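Sorting the hall cupboard

I put this off until November, then did the lot in one go (45 minutes, kettle on twice!). My rule now is that anything without a home goes straight back to the kitchen table until it gets one.

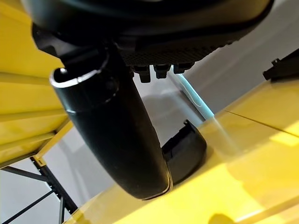
Kevser Çetinkaya reckons you should label the ends, never the lids, as lids wander.

She's right, and masking tape is plenty. Batteries and globes go at eye level, spare towels up high.
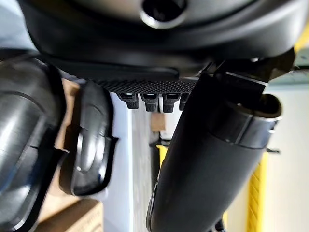
Photo: Amber Fairclough

Boxes stand side by side in a shallow tub, so I can grab one without unstacking the rest.

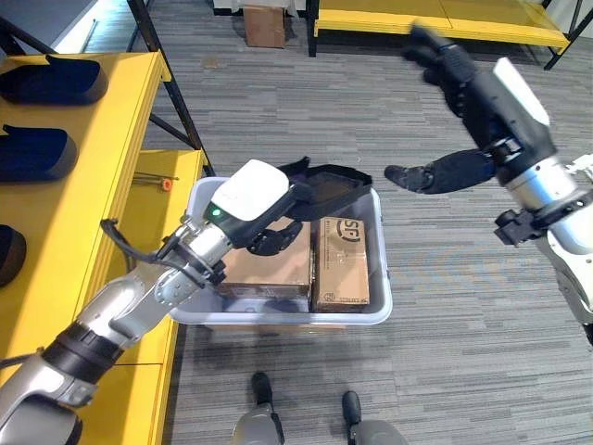
Keeping the moths out

Cedar blocks, a light sand every 2 months, and vacuum the corners.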